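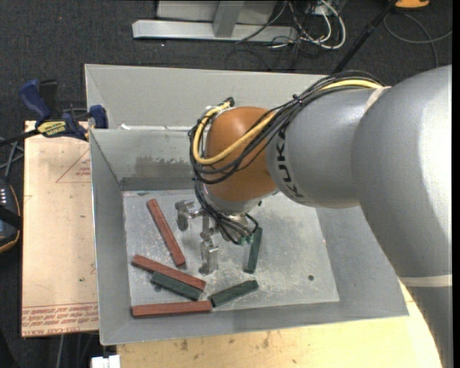 Red bars and green bars in the gray bin.

I have been meaning to write about bins for ages, which probably tells you what sort of person I've become. My grandmother had a button tin, my father had coffee cans full of screws, and I have a whole wall of bins and trays and drawers that I fuss over more than I'd like to admit (my sister calls it the museum).

What I love about a plain metal bin is the way the sides slope outward. You can get your hand down to the bottom without scraping your knuckles, and small things slide back toward the middle, where you want them. The straight-sided plastic tubs I bought when we first moved to Ashby were a mistake from the start. They stacked beautifully, I'll give them that, but everything I needed lived in the corners, and I spent whole evenings tipping them out on the rug.

And then there's the floor of the thing! A new metal bin is so shiny you can hardly bear to drop anything into it. Give it a while and it goes pale and scuffed, with little whitish scratches all over, and after that you stop being precious and just use it. Mine came from a closing-down sale in Brusulov, already well scratched, and I paid 38 for it after a long and very friendly argument with a man named Ottó Bodnár, who had started at 100 and threw in a cup of coffee at the end. I still think about that coffee.

Now, color. I'm a great believer in two colors and no more. Reddish brown and dark green is a lovely pair, because both are quiet but you can tell one from the other at a glance, even scattered every which way with a red one lying right up against a green one. I tried seven colors once, for the craft drawers, and by September I'd forgotten what orange was supposed to mean.

My own way of sorting hasn't changed much. I pull out whatever is lying off by itself first, then the ones with a bit of space around them, and I leave anything that's touching or nearly touching until there's room to get hold of it properly. Long straight pieces are the worst for this. They like to settle side by side, and if you grab one in a hurry you end up shoving its neighbor into the corner. Slow is fine. Put the radio on.

I still haven't decided what to do about labels. The paper ones curl, and the Surkirix stick-on kind left a gummy square on every drawer front, so for now I've gone back to masking tape and a marker. If you have a label that stays put and peels off clean, please leave me a comment. I have a lot of drawers left to do.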